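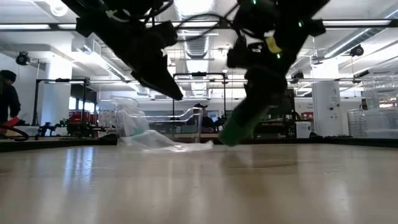 3.2 Arm mounting and work surface

The two-arm station was assembled in the shared workshop at Flitville, on a bench that other members use when the station is idle. This arrangement shaped most of the mechanical choices. Nothing could be bolted through the tabletop, and the full working area had to be clear for hand work within a few minutes. Both arms were therefore hung from overhead, with their cables carried up and away from the bench (Figure 2). The two fingers seen in the figure differ: the left arm carries a tapered black gripper and the right arm a green cylindrical finger with a rounded tip. The shapes were kept different on purpose, so that one side could pinch a fold of film while the other pressed or dragged a flat part of it along the table.

Figure 2. The station during a bag-handling trial. A crumpled transparent bag lies on the wooden tabletop between the two arms.

The overhead mounts were built from stock brackets and printed spacers. The first spacers, printed at 32 percent infill, let the right arm sag under load, and the tip drifted away from its commanded position over the course of a session. Solid spacers removed most of the drift. The remaining error was handled in software by a short touch-off routine, in which each finger is lowered to the table at a set of marked points before work begins. The routine was adapted from the Drisley calibration scripts, which an earlier group of members had written for a small pen plotter.

Thin plastic film was selected as the main test material for two reasons. It is cheap and always on hand in a workshop, and it is difficult for a low-cost arm to handle well. A clear bag gives a weak signal in depth data, and the finish of the tabletop adds a second problem. Light from the ceiling strips reflects off the wood, and in early tests the Wukport segmentation module often marked these reflections as part of the bag. Covering the table with a matte cloth was considered and rejected, as the cloth changed the friction under the film and would have had to be removed for every other user of the bench. The module was instead retrained on images of the bare table, collected at several times of day.

3.3 Trial procedure

Each session consisted of 12 trials. At the start of a trial, the operator crumpled a bag by hand and dropped it near the center of the table. The system was then given 60 seconds to grasp an upright fold and spread the lower part of the bag flat. A trial was stopped early if either arm reported a stall, or if the bag left the reachable area. Bags were replaced at the end of each session; film that had been handled many times grew soft and was noticeably easier to flatten.

Arm speed was limited to 55 percent of the rated value in all trials. Higher speeds were possible, but the moving air alone was often enough to shift the bag before contact. The Cruzado controller, used without changes to its firmware, logged joint positions and motor current throughout. Contact between finger and table was estimated from motor current, and the threshold was set separately for each arm.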